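# Acceptance checklist: Horholm two-arm bench kit, trial at Morico

Unit under review: one pair of arms with multi-fingered hands, supplied by Bassi on a rental-to-purchase offer. Task set: bottle handling, tabletop, operator within reach. Inspected by Silvia Mikuš and Aled Landeg in April. Marks: OK, OPEN (fix before sign-off), N/A.

## A. Before power

- [x] **A1** Base bolts torqued and paint-marked. OK. Marks intact on both sides.
- [x] **A2** Serial plate matches delivery note. OK. Unit 553.
- [ ] **A3** Emergency stop reachable from both operator positions. OPEN. The operator side needs a second button. Bassi lists one as an option; price requested.
- [x] **A4** Wrist module screws seated, left and right. OK.
- [ ] **A5** Cable slack at wrists. OPEN. Loops at the left wrist can catch on the thumb joint at full rotation. Supplier to send shorter ties or a sleeve.

## B. Work surface

- [x] **B1** Mat flat, no raised corners. OK.
- [ ] **B2** Pickup area marked. OPEN. The yellow sheeting is taped down but wrinkled. Replace with a flat sheet before repeat runs, or the resting height of the bottles will vary.
- [x] **B3** Test objects are closed retail bottles, caps tight. OK. Tide detergent, laid on their sides. Check caps again at each shift change.
- [ ] **B4** Spill kit within 19 feet of the table. OPEN. Nearest kit is in the corridor.

## C. Shared-space handling

- [x] **C1** Speed limit with a person at the table: 200 mm/s. OK. Measured at the fingertips, both arms.
- [x] **C2** Arm holds position on a pause command. OK. Tested with and without load.
- [ ] **C3** Operator's hand stays out of the grasp area while a hand is descending. OPEN. The manual gives no minimum distance. See comments.

The clearance question comes up whenever an object is placed or moved by hand with the arms live. At the table, the operator can have a hand on one bottle while the robot's left hand is over another.
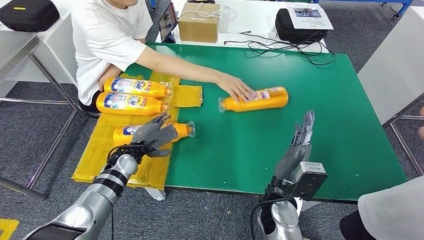
Dario Cocco objects to leaving C3 open on the strength of a missing number. His comment on the draft was that the speed limit and the pause test already cover a touch at the fingertips, and that a fixed distance will slow resets for no gain. He would accept a spoken call from the operator before each reach.

Reply from inspection: a spoken call is acceptable as a second measure only. C3 remains OPEN until Bassi supplies a distance or a stop-time figure for the hand under load. The pause test in C2 was run on command and says nothing about an unplanned contact.

## D. Service and documents

- [x] **D1** Manual in English, current revision. OK.
- [ ] **D2** Spare finger set on site. OPEN. The offer includes one set for the right hand and none for the left.
- [x] **D3** Inspection interval stated. OK. Every 1,000 grasp cycles, logged by the controller.
- [ ] **D4** Response time for faults in writing. OPEN. Given by phone only.
- N/A **D5** Mobile base brakes. Fixed installation.

## Result

Conditional. Supervised trial use may continue at the C1 speed, one operator at the table. No purchase decision until A3, A5, C3 and D4 are closed. B2 and B4 are for Morico to fix; D2 goes to Bassi with the price request.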